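4.2. El kit Rimedeck en el armario de casa

Después de los ensayos en el laboratorio, que ya conté en el apartado anterior y que salieron bastante limpios (demasiado, para mi gusto), me llevé el kit Rimedeck a un piso de verdad. Quería ver cómo se las arreglaba con muebles que no hemos elegido nosotros, con la luz que hay y con bolsas que nadie ha planchado para la ocasión. Lo monté yo, siguiendo el manual de Prukska, que es la distribuidora, y con Vija Ramanauskas al teléfono para las dos o tres dudas que el manual no resuelve.

Para quien llegue directamente a esta sección: el kit se vende como complemento para manipuladores móviles domésticos. Trae un módulo de percepción, una licencia del planificador y una biblioteca de tareas de orden (guardar, sacar, cambiar de balda). Nosotros pagamos 599 euros por la versión básica, sin brazo. El fabricante promete que funciona «en cualquier armario estándar», y a mí esa frase me picó la curiosidad desde el primer día, porque a ver quién me define un armario estándar.

La tarea elegida fue la que el catálogo llama «reubicar complementos»: tomar una bolsa de la balda, bajarla al compartimento inferior y dejarla estable. Suena facilísimo. Pero una bolsa de tela no tiene una forma, tiene muchas, y el planificador necesita decidir por dónde agarrar algo que va a cambiar en cuanto lo toque. Aivar Rätsep, que lleva años peleándose con objetos deformables, me avisó de que mirase sobre todo la segmentación de lo oscuro, y le hice caso. La disposición de partida es la de la figura 2. 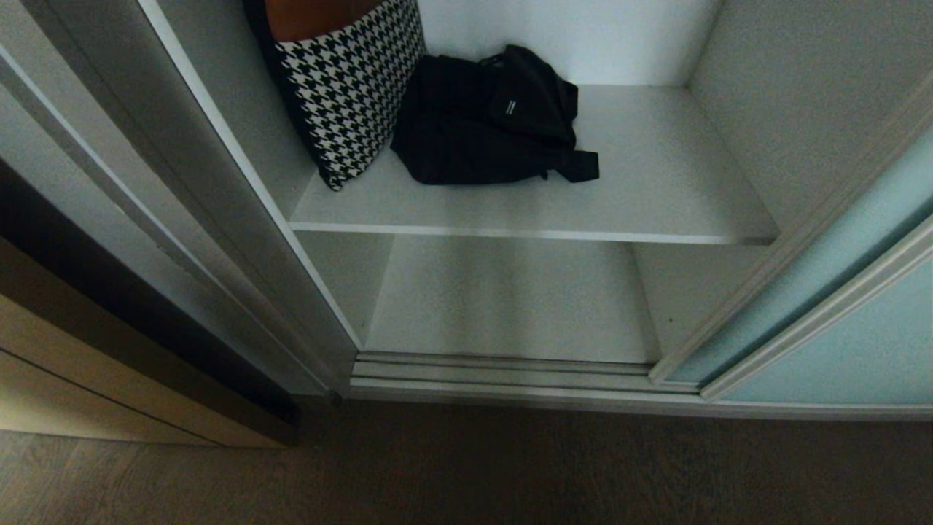 Percepción y puntos de agarre

Figura 2. Armario de puertas correderas usado en la prueba doméstica, con la bolsa de pata de gallo y la bolsa negra juntas en la balda y el compartimento de abajo libre.

Empiezo por lo bueno. La bolsa de pata de gallo la reconoció sin problema desde la primera pasada, y eso que yo esperaba líos con un estampado tan contrastado. El módulo le asignó un contorno estable y propuso agarrarla por la parte de arriba, por la banda marrón, que es más o menos lo que haría yo. Aplausos.

Con la negra la cosa se torció. Es tela blanda, está desplomada sobre sí misma y encima toca a la otra, así que el módulo dudaba entre tratarlas como dos objetos o como uno solo con un apéndice raro. La tira que sobresale hacia la derecha (correa o extremo de hebilla) la interpretó en varias pasadas como un objeto independiente. Si el planificador se cree eso, manda la pinza a por una puntita de correa, y ahí ya no hay nada que rascar. Subir el umbral de fusión en el menú avanzado ayudó bastante, aunque me parece feo que un comprador normal tenga que entrar en un menú avanzado para que le muevan una bolsa.

Luego está la puerta. Las correderas nunca dejan el hueco entero a la vista, y el panel de cristal esmerilado ocupaba el lado derecho de la abertura. El kit permite declarar zonas prohibidas a mano, y así lo hice, pero yo habría agradecido que la marcara él solito. El carril metálico de la base también merece un comentario: en el mapa de profundidad las ranuras daban lecturas ruidosas, y el planificador levantaba la trayectoria más de lo necesario al entrar en el compartimento inferior. Es un detalle de nada, pero se nota en el tiempo de ciclo.

Para comparar usé Testwood, el banco de pruebas en simulación que ya presenté en la sección 3, con 1000 configuraciones generadas de baldas y bolsas. En simulación, casi todo lo que falla es el agarre. En el piso, en cambio, lo que más guerra me dio fue lo previo, separar una cosa de otra. Creo que el protocolo Lapiņa, tal como lo aplicamos, infravalora los objetos en contacto, y lo digo con la boca pequeña porque una parte de ese protocolo la escribí yo.

¿Lo compraría? Para un laboratorio que ya tenga brazo y base, sí, y con gusto: la instalación es llevadera y la biblioteca de tareas ahorra muchas tardes. Para una casa todavía le falta rodaje. En octubre Prukska nos pasó una actualización del módulo de percepción, y los resultados con ella van aparte, en la sección 4.3, para no mezclar versiones.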